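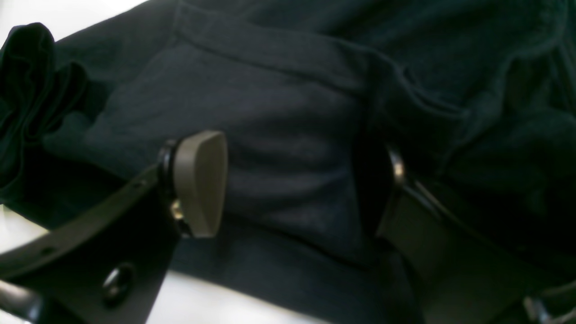 Folding at the Kalinham laundry used to start at 5 a.m. with 24 people. The plant handles 2,000 garments a shift, and robots now take a share of them. Navy sweatshirt fabric bunches thickly between two gripper fingers, and thick cloth is slow work.

Freya Fothergill spent years at the tables. Now she sorts what the machines will get.
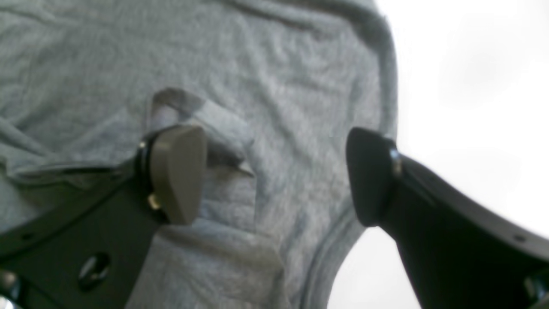
Gripper fingers at a fold in gray cotton.

Her pay stayed the same. Her shoulders hurt less, she says, but she misses the talk.

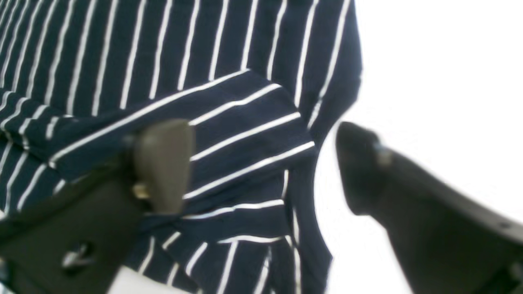
Ezekiel Montoya wants the retraining hours put in writing before July.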